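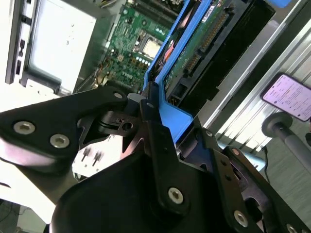 Last changed: February

Bench partners wanted: can a robot do our chores yet?

Uvska is looking for 2 people to work alongside our robot arms on ordinary jobs, the kind that fill up a day in a repair shop or a kitchen. Pulling a hard drive in its blue caddy out of a desktop tower. Folding a dish towel. Sorting a drawer of screws. Getting the lid back on the right container. We want to know which of these a machine can do today, which it can nearly do, and which still need a person with patient hands.

We are really excited about this round! Last year we stuck to blocks and cups, and while that taught us plenty, everybody on the team kept asking about the real stuff - cables that get in the way, latches that have to be squeezed just so, parts packed close to other parts you had better not bump. A computer case has all of that in one box, so the shop-floor half of the project (we call it Skirkatau) is built on opening up old office machines and taking them apart. The household half is called Idis and lives in the kitchen down the hall.

What you would be doing

You guide an arm through a task by hand or with the controls, then reset everything and do it again. Then you let the arm try alone and write down what it did, in plain words. "Gripped the caddy too far back and pushed when it should have pulled" is a great note. "Failed" is a poor one. Each task gets 100 tries before we change anything about it, so you should be someone who can enjoy the sixtieth as much as the sixth.

You would also help choose new tasks. If you have worked in a laundry, a stockroom, a phone repair stall or a busy family home, you know chores we haven't thought of, and we would love to hear them.

Who we hope to hear from

You don't need a degree and you don't need to write code. Steady hands, good eyesight (glasses are fine) and some comfort with a screwdriver are plenty. Left-handed people are very welcome, as our early recordings lean heavily to the right. You should be able to sit or stand at a bench for an hour at a stretch.

The practical side

40 hours a week, paid hourly, with paid training at the start. The workshop is on the ground floor of the Ferraro building, step-free from the parking lot. Shifts start at 8:30 a.m.

To apply, send Randi Lindholm a short note on a chore you would gladly hand over to a machine, and one you would keep for yourself. Questions about the bench work go to Gualtiero Donati, who runs the Skirkatau side and is happy to show you the setup before you decide.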